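Journal > Drirna trial

Aug 3, 2024

Second visit to Nitorent and I came home so wound up that I made dinner with my coat still over one arm. Gwendolyn Kincaid had kept the afternoon clear for me, and she let me stay until the lights were going off in the front office. I've been reading up on the Drirna service since May, and it's a different thing entirely to be standing next to it (I kept stepping closer and having to step back again).

What they're offering us is a three-month trial for the guest house. They teach the bed routines, we say which ones matter, and the price is 408 a month with the training visits included. I'd expected to pay extra for those. Floarea thinks we should ask for the first month at half, and she's usually right about that kind of thing. She has run our linen room long enough to know what a slow morning costs us.

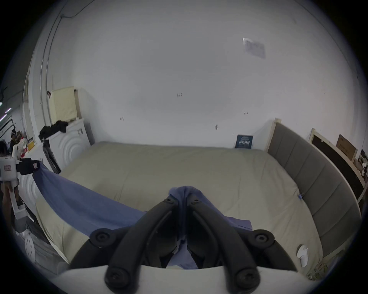 I have always hated doing the big beds alone. You get one corner where you want it, walk all the way around, and by then the first one has slid off somewhere. So two-handed work is what I most wanted to ask Gwendolyn about, and she was happy to go on about it for as long as I liked! A person with the hand gripper takes one end, the robot takes the far corner, and the blue cloth gets pulled tight in a long band across the mattress between them. It's so close to how Floarea and I do it when we're both on shift. I noticed I was holding my own hands out in front of me the whole time, like somebody's passenger pressing the brake.

My questions for Gwendolyn filled 2 pages. The good answers: it can learn our sheets, including the awful slippery ones from Castillo. The routine can be stopped halfway and picked up again. Less good: fitted corners are still slow, she said so right away, and pillowcases aren't on the list until the next release. She put a full bed change at about 36 minutes for now. Floarea can do one in six — but Floarea can't do one at three in the afternoon while she's also checking in a family of five.

I still have to look at the Oltell quote before deciding. Theirs is cheaper and only folds towels, and I can fold towels.

Measure the doorway to room four tomorrow. Ask about the stairs. Call Floarea before she hears it from my sister.

Recent entries
New dryer, old fuse box
Floarea's case against duvet covers
First visit to Nitorent
What the Oltell brochure leaves out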